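Rurovach Community Recipe Notes

README for the shared recipe collection

Overview

The collection holds 1,154 home baking recipes gathered from families in the Rurovach and Amelard neighborhoods. Most came in as handwritten cards, and the rest were typed up from phone calls or copied out of old church and school cookbooks. Each recipe is stored as one plain text file with the same set of fields, so the files can be searched, sorted or printed without special software.

Carleen Ashby typed most of the cards. Bayu Sitompul wrote the field list and checks new files before they go in.

What is in a file

title: the name on the card, spelled as the writer spelled it
source: the family or book it came from
yield: servings, or the pan size if no servings were given
ingredients: one per line, amount first
steps: one per line
notes: anything written in the margins

Amounts are kept in the units on the card. A second line with grams is added for flour, sugar and butter only. Cups of flour were converted using the spooned weight, which can run light for cards written before measuring cups were common in the house.

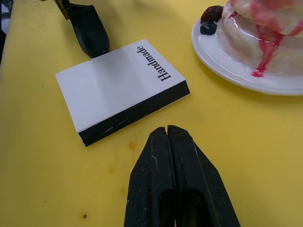

Can I print recipes from the collection for a bake sale?
Printing is fine for any recipe marked "share: open" at the top of the file. Recipes marked "share: family" need a note to Ruby-Lee Merrick first, and she will ask the family that sent the card.

Folders

cakes/ layer cakes, sheet cakes, cupcakes
breads/ yeast breads and quick breads
cookies/ drop, rolled and bar cookies
fillings/ frostings, glazes, jams and custards
unsorted/ cards that have been typed but not checked

The cakes folder is the largest. Frostings that were written on the same card as a cake stay in the cake file and are not repeated in fillings.

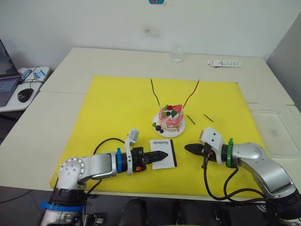

Cake with pink frosting on a round plate

Oven temperatures

All temperatures are in Fahrenheit. Where a card says "slow," "moderate" or "hot," the word is kept and a number is added in brackets. Roughly 230 files have a bracketed number. Treat it as a starting point and check early, especially with dark pans.

Known problems

Several cards call for a "box" or "can" of something with no size. These were left alone. The Hamada family breads use a starter that is described on a card we do not have, so those files have "starter: missing" in the notes. Two banana bread recipes in breads/ are the same apart from the nuts, and both families wanted theirs kept. 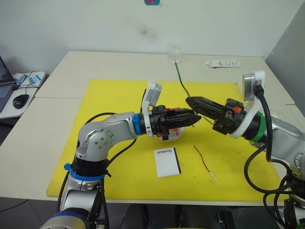 Work table with yellow mat

Adding a recipe

Copy template.txt, fill in what you have and leave the other fields blank. Do not guess at an amount. If a word on the card can't be read, type it as [unclear] and attach a scan. Put the new file in unsorted/ and it will be moved after it has been checked. We try to get through the folder every Saturday, but holiday cards pile up and December is slow.

Keep file names short and in lower case, with hyphens between words. Family names go in the source field and should stay out of the file name.

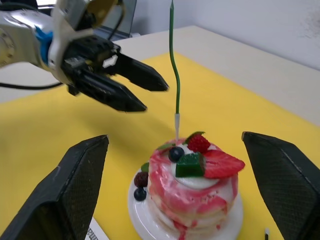

If the name you want is already taken, add a number at the end, as in lemon-bars-2.txt. Don't rename the older file, because the printed index points to it.

Changes

August: gram weights added for butter. Fillings split out of cakes. Osvaldo Fontes corrected 24 files where teaspoons had been typed as tablespoons, mostly baking soda. If you printed anything from cakes/ before then, please print it again.

Contact

Questions about sharing go to Ruby-Lee Merrick. Typing errors go to Bayu Sitompul, with the file name in the subject line.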